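A morning at the Clustusgate furniture open day

I have a soft spot for small furniture. Wardrobes are fine, dining tables are fine, but give me a bedside cabinet with a decent drawer and I am happy for hours. So when I heard that the Usman workshop in Petemthorpe was opening its doors for a day in August, with the old joinery hall and the room sets upstairs both on show, I had my sandwiches packed before I had even looked up the bus.

The 102 drops you at the bottom of Clustusgate and from there it is a short uphill walk past the chapel. Doors opened at ten and there was already a queue, mostly locals, a few people clutching drawings of awkward alcoves they wanted advice on (I wish I'd thought of that!). You get a paper map and a pencil at the desk and after that you can wander as you like, except in the machine hall, where you go round in groups of 14.

I did the machine hall first. It smells wonderful, all sawdust and warm glue, and the noise when the big planer starts up goes right through your shoes. Our guide was Ljubica Perić, who has been fitting drawers there for most of her working life and talks about runners the way other people talk about their grandchildren. She let us try two sample drawers, one on waxed wooden runners and one on metal, and asked which we liked better. The group split down the middle. I was firmly for the waxed ones, with that soft little push of air as they close, and I shall not be moved on the matter.

She also explained about knobs. A small round knob in the middle of a drawer front looks simple but the placing is fussy work, and on a wide, shallow drawer a knob that is even slightly off will catch your eye every night when you put your book down. I have since been round my own house with a tape measure and found two culprits in the spare room.

Then upstairs, by way of a staircase lined with old pattern boards, to the part I had really come for. The bedside pieces are all together on the first floor, and you are allowed to open things, pull things and crouch down to look underneath, all of which I did. The range is called Zisent and it comes in pale wood, a dark stain and grey. The grey won me over. I had expected it to be gloomy, and it's a lovely quiet colour that would sit happily next to almost any bedding.

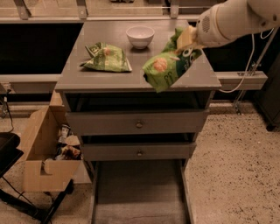 Grey bedside cabinet, two drawers and an open section below, with snack bags and a little white bowl on top.

What I like about this sort of cabinet is that it has been thought through from the bottom up. The open section between the legs is where the slippers go, or the big library book, or in our house the cat. The lower drawer is the narrower one, good for chargers and spare glasses, and the upper one runs nearly the full width, so a hardback or a box of tissues could go in there without a fight. And a flat top with no lip! Mine at home has a raised edge that collects dust like nothing on earth and I have been cross about it for years. A top you can wipe in one go, with space for a bowl for your earrings and a bag of something crunchy for late-night reading, is all I ask.

I spent far too long up there and nearly missed the finishing demonstration at noon. Do go if you get the chance. They had 4 boards laid out, each at a different stage, and we were invited to run our fingers along them in order. The first felt like toast and the last felt like the inside of a shell. One chap asked how many coats his kitchen stools would need and got such a long and generous answer that the tea break started late.

Tea was in the timber store, between the racks, with cheese scones and a very good ginger cake. Almost 100 people must have been in there at one point, all balancing cups on offcuts and comparing notes about drawers that stick. (Candle wax, said the woman next to me. Rub a stub of candle along the runner. I tried it when I got home and it does work.)

A few practical bits if you fancy the next one. Entry is free and so is the tea, though there is a tin for the cake. The stairs to the first floor are steep, but there is a goods lift and the staff will take you up if you ask at the desk. Wear proper shoes for the machine hall. The offcuts bin by the back gate is help-yourself after two o'clock, and I came away with a nice bit of oak that is going to be a shelf for the bathroom, once I have found my saw.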